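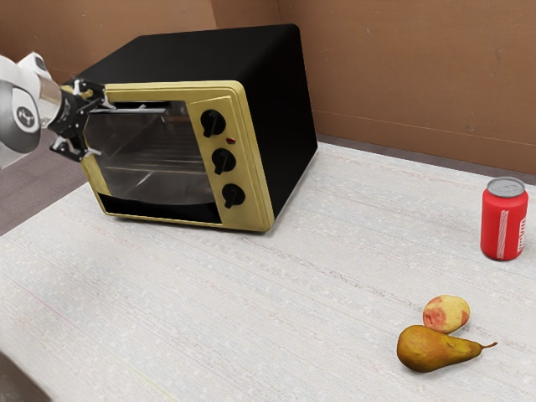
A computer-made robot gripper on the handle of a computer-made toaster oven. The door is still shut.

Can a Robot Really Learn to Open an Oven?

You may have seen headlines saying that robots are about to do our chores. They'll cook, they'll clean, they'll put your socks away. Before you stop picking up your own socks, let's look at how a robot gets taught even one small job, and ask a few hard questions on the way.

The job is opening the door of a toaster oven. You could do it before you started school. You saw the handle, you grabbed it and pulled. If the door was stiff, you pulled harder, and you didn't have to think about it much.

A robot arm starts with none of that. It has motors, and it has a gripper, which is a sort of hand with fewer fingers than yours. It doesn't know what a handle is for. Somebody has to give it examples.

What is an example?

For a learning robot, an example is a record of one try at a job. It usually has two parts. One part is what the cameras saw, moment by moment. The other part is how the arm moved at each of those moments. Put the two together and you get a kind of recipe: when things look like this, move like that.

One recipe isn't much use. Suppose you learned to catch a ball from one single throw. You might be fine if every ball came at you exactly the same way for the rest of your life. So the people who build these systems collect lots of tries. A small project called Jemham, which works on kitchen jobs, gathered 700 tries at opening an oven door.

That sounds like plenty. Is it? Keep reading.

Why use a pretend kitchen?

The oven on this page isn't real, and neither is the arm. They were made by a computer program called a simulator. It's a bit like a video game with rules about how things push, fall and bump. The Jemham team calls its simulator Sturkemano.

There are good reasons to practice inside a computer. A pretend oven can't be dented. A pretend arm never needs a new screw. When a try goes wrong, you press reset and everything is back in its place, and you can run tries all night while the people are asleep.

But pretend things can be too polite. Real hinges get sticky. Real handles get greasy, and real glass throws bright reflections into a camera just when you don't want them. A simulator only has the troubles that someone remembered to put in. If no one put in a sticky hinge, the robot has never met one.

So when you read that a robot "learned to open ovens," ask where. In a kitchen, or in a computer?

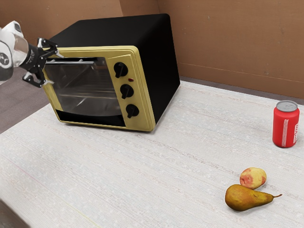
The gripper is open by the top left corner of the door. A soda can, an apple and a pear share the table.

Getting hold of it

Look at where the two black fingers are in this picture, then scroll back up to the first one. In the first, the handle bar runs between the fingers. In the second, the gripper is open, close to the door. That's a small difference, just a little way across the table, and it matters a great deal. With the bar between its fingers, the arm has something to pull on.

A lot of tries go wrong at exactly this spot. The gripper closes too soon, or too high, and gets a fistful of nothing. Of the 700 tries at Jemham, 70 were thrown out before the robot learned from any of them. Some projects keep their bad tries so the robot can learn what a mistake looks like. Others toss them. People who do this work argue about it, and I don't think the argument is settled.

What about the fruit?

The apple, the pear and the can have no part in opening a door. Still, they show up in what the camera sees, and that can lead to a funny sort of problem. A computer can't tell which things matter unless the examples help it find out. If a red can stood in the same spot in every single try, the robot might start using the can as a clue. Take the can away and it could get lost.

The cure is to change things between tries. Move the can. Swap the pear for something else. Turn the oven a little. It's dull work, and it's easy to skip when you're in a hurry.

The test that counts

After all that practice, Jemham tried its robot on an oven it had never met, still inside the simulator. It got the door open in 53 tries out of every hundred. You could call that a good start. You could also say that your toast would be stuck in there almost half the time.

Another group, Brivora, said in May that its robot "never misses." It had been tested on one oven, the same one it practiced on. I'd like to see it try my grandmother's, which has a door you have to lift and wiggle.

Questions to ask about any clever robot

How many times was it tested?
Was it tested on something new, or on the thing it practiced with?
Was it real or simulated?
Did they show the misses too — or just the best video?

Try it yourself

Ask a friend to be the robot. They wear a blindfold and oven mitts, and can only do what you say. Put a closed lunch box on the table and get them to open it using words alone. Write down every instruction you give. Then turn the lunch box around, move it to the other side of the table and read out the same list again, without changing a word.

Words to know

Gripper: the part of a robot arm that holds things.
Simulator: a computer program that copies how things move and bump in the real world.
Example: a record of one try, with what was seen and how the arm moved.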